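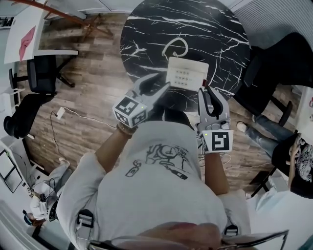 Kálmán Vida
Writes here when something annoys him enough

7 February 2025

I have been sent another article about how we should all give up our landlines, and I am not convinced. The argument is always the same. Everyone has a mobile, the copper is old, the new service runs through your broadband box and you won't notice the difference. I noticed. Mine was moved over in September and in the first month it went dead twice, both times in a power cut, when I would have quite liked to ring somebody.

The leaflet said the change would be "simple and stress-free". It took 491 words to say so. I pasted it into a word counter, as I was on hold at the time.

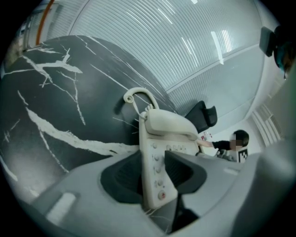
My mother's old number in Mistley is the only one I know by heart. I couldn't tell you my own mobile number without looking. She had a plain white desk phone with a cord, the same sort as the one standing upright here, and it lived in the hall where it was too cold to talk for long. I suspect that did more for our phone bill than any bundle I've been offered since.

Bence Lakatos, who disagrees with me about most things, says I am confusing the phone with the hall. Maybe. He also says a mobile works in a power cut, and so it does, if the mast does and you remembered to charge it. Where he lives, fine. In our kitchen you get a bar of signal if you stand by the bin.
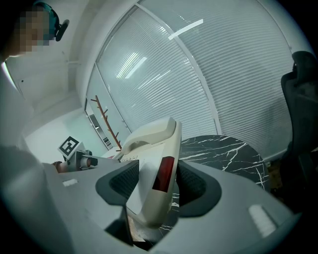

What I would like to know

Who checks that people with alarm pendants have been asked before they are switched? The man on the helpline said "it's in the process", and couldn't tell me which part of it. I have written to ask and am still waiting for a reply. If yours has been moved and it went well, do leave a comment, but please say whether you've had a power cut yet.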